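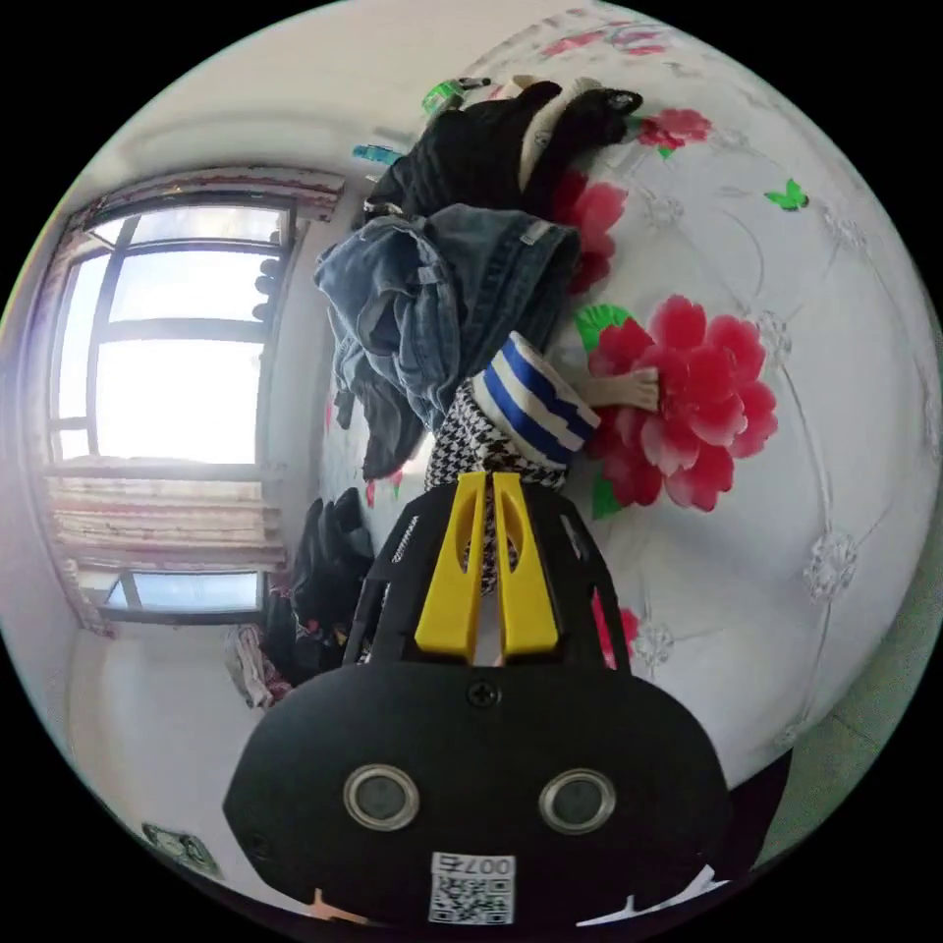 Call for participants: people who fold, and people who would rather not

Flumden is looking for 14 households in Tudonham to join a home study about clothes: how they get from a heap on the bed to wherever they live the rest of the week. It runs through April and we are so excited to be starting it at last!

We want ordinary bedrooms and ordinary laundry. Jeans in a ball, towels rolled or folded in thirds, the black sweater that has been under everything else for a while. Please don't tidy up before we come. If you have a system (Dilani Talukder on our team rolls every towel and stacks the shirts by sleeve length) we would love to see it, and if you have no system we would love to see that too.

What you would be doing

You take part in 4 visits at your own home, each lasting one morning or one afternoon. On each visit you put out whatever clean laundry you have on the bed, sort it, and fold or hang it the way you normally would. Towels, pants, T-shirts, baby things, bedding, all welcome. We also ask for at least one awkward piece per visit, the kind with a collar or thick sleeves or patches sewn on, since those are where people's habits really start to differ. 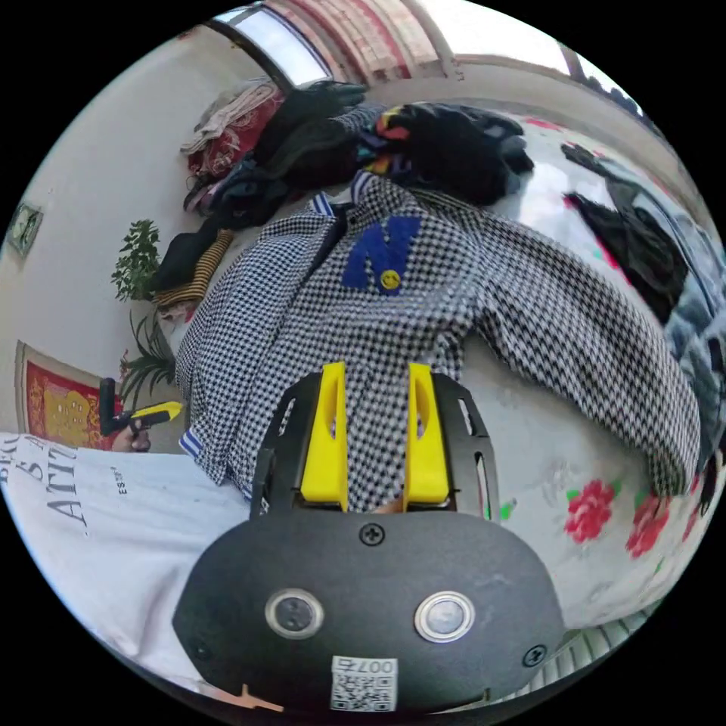 Houndstooth jacket with letter and smiley patch, laid out on the bed.

Jackets like that are a favorite of ours. Some people fold the sleeves in first, some fold the whole thing down the middle and hope, and Rosângela Macedo will tell you with great feeling that it belongs on a hanger. Bring your opinions.

Who can join

Anyone 18 or over who lives in Tudonham or Grilside and does at least part of the household laundry. You need a bed you can spread things out on, single or double, any kind of cover. Quilted and tufted bedspreads are fine.

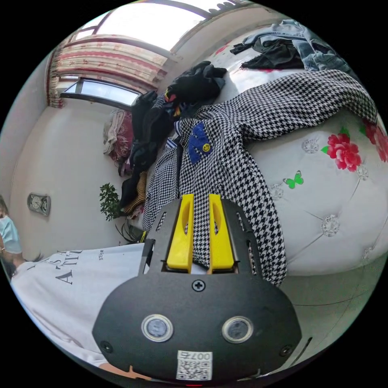 Roommates, couples and grandparents can sign up together and share the visits between them. You can talk while you work, put music on, or stop for tea whenever you like.

You will receive 177 dollars once your last visit is done, plus a set of hangers from Mridha.

To sign up, leave your name, your street and the times of day that suit you with Anoma Weerasinghe at the Flumden front desk. Kamrul Paul calls everyone back, usually after 5 p.m. Questions about pets, stairs or shared bedrooms can go to Parveen Akanda.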